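Weekend and evening hosts wanted for the Stüber guest house and breakfast room, Caltitz

Droltine Guest Houses is looking for two part-time hosts for our house in Caltitz. The work is partly at the reception desk and partly in the breakfast room, and a small part is answering mail from guests. We start in May, when the hiking season opens, and we would like to have both persons trained before the first full weeks.

About the house

Stüber is an old customs house by the river. It has 18 rooms on three floors, no elevator, and a garden that goes down to the water. The house belonged to one family for a long time and came to Droltine when the last owner retired. We kept the name, the blue shutters and the bell at the front door, which still works and is quite loud. Guests are mostly walkers, cyclists and people who visit relatives in the town. In the winter we have also language course groups who stay for a week or longer.

The town is small. There is a bakery, a pharmacy, a supermarket near the station and a weekly market on the square. The bus to the station stops in front of the house and the last one leaves at 11 in the evening. If your shift ends after this, we pay the taxi.

What you will do

There are two kinds of shift. The morning shift begins at 6 and ends at noon. You open the breakfast room, take the bread delivery, prepare coffee and tea, cut fruit, cook eggs when guests ask for them, and clear the tables. After 10 you help at the desk with departures. The evening shift begins at 4 in the afternoon and ends at 10. You welcome the guests who arrive, show them their room, explain the heating and the keys, take payments, and answer the telephone. Before you leave you set the tables for the next morning and write a short note in the handover book.

Each host does both kinds of shift, but never an evening shift followed directly by a morning shift. We make the plan one month in advance. You can exchange shifts with your colleague if you tell the house manager before.

You will not clean rooms. This is done by another team. It can happen, however, that a guest needs a fresh towel at 9 in the evening, and then you bring it.

We use a booking program called Puvo. It is not difficult but it has its own logic, and new hosts need normally a few shifts until they feel at home with it. You do not need to know it before. We will sit next to you at the beginning, and there is also a printed guide at the desk, which former hosts have improved with their own notes.

Hours and pay

The position is for 20 hours per week on average over the season. In July and August it can be more, in November it is less, and we balance this over the year. The contract is for one year at first. If both sides are happy, we make it permanent.

We pay above the local rate for hotel work, and the exact amount is written in the letter that we send before the interview, so you can decide if you want to come. There is an extra payment for hours before 7 in the morning and for public holidays. Tips are collected in one box and shared between everybody who worked in that week, including the room team.

You eat with us when you work. For hosts who live far away there is a small staff room in the attic where you can sleep between shifts — it is simple, with a low ceiling, but it is quiet and has a window to the garden.

Who we are looking for

You like to talk with strangers and you can also leave them in peace. You stay calm when a group arrives early and the rooms are not ready. You can lift a crate of bottles and carry a suitcase up the stairs from time to time.

You speak English well enough to explain a bus connection on the telephone. One more language is welcome, it does not matter which. For many of us in the house English is the second or third language, so please do not worry about your accent or small mistakes.

Experience in a hotel, a café or a shop is good to have but it is not required. One of our best hosts worked before in a post office, another one came directly from school. You must be at least 18 years old, as we serve wine and beer in the evening. You need a permit to work here, or you must be able to get one before May. We regret that we cannot help with this process, because the office of Droltine is too small.

For the kitchen part you need a food hygiene certificate. If you have none, we register you for the course and pay for it. It takes one afternoon.

About the breakfast

We mention it separately because it is the thing our guests write about most. We do not offer a large buffet. Each table gets a basket of bread, butter, two kinds of jam, cheese, and something small that changes from day to day. It can be an omelet, a piece of cake, pancakes or stewed apples. The host of the morning decides together with the kitchen what it will be, and you are free to bring your own ideas.

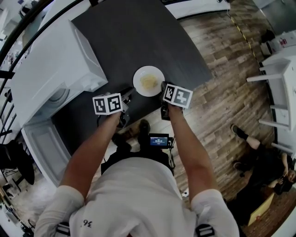

Some guests cannot eat wheat or milk, and they tell us this when they book. You will find the information in Puvo next to the room number, and you write it also on the board in the kitchen. Please take this seriously from the first day. When you are not sure what is inside a product, do not serve it and ask.

Leftover bread goes to a farm outside the town. Leftover cake goes to the staff table, where it does not stay long.

How to apply

Please send us a letter of one page and a short CV. In the letter, tell us why the work interests you, which months you are surely available, and if there are days when you can never work. We do not need a photo, and you do not need to tell us your age beyond the fact that you are an adult. Certificates from former employers are welcome but you can bring them later.

You can write to the office of Droltine by mail or use the form on our page. Please write the reference number 152 in the subject line, or on the envelope if you send it by post. Applications without the number are read too, but it takes longer until they reach the right desk. You can also bring your letter to the reception at Stüber any day between 2 and 6 in the afternoon.

We answer everybody, also when the answer is no. Normally you hear from us within two weeks.

The interview

We invite a small number of people to the house. The talk takes less than one hour and is with the house manager and one host. We will ask you to play one arrival at the desk, with one of us as the guest. It is not a test with right and wrong answers, we only want to hear how you speak with people. After this we show you the house, including the attic and the cellar, and you can ask what you want.

If you come by train, we pay the ticket in second class. Keep the receipt, please. From the station take the bus 201 in the direction of the river and get off at the old customs house. On foot it is a pleasant way of less than half an hour, mostly flat, with one steep part at the church.

After the interview you can come for a trial morning if you like. It is from 6 to 10 and it is paid the same as a normal shift. Bring closed shoes. Aprons we have in all sizes.

Questions before you apply

If something is not clear, please call the reception between 2 and 4 in the afternoon, when the house is calm. In the morning hours we are with the guests and cannot speak for long. Questions about the contract or the pay can go directly to the office by mail.

The two positions can also be taken by a couple or by two friends who apply together. In this case send two separate letters and mention the other person in each. You would then mostly work different shifts, so please think about it well — you may see each other mainly in the handover book.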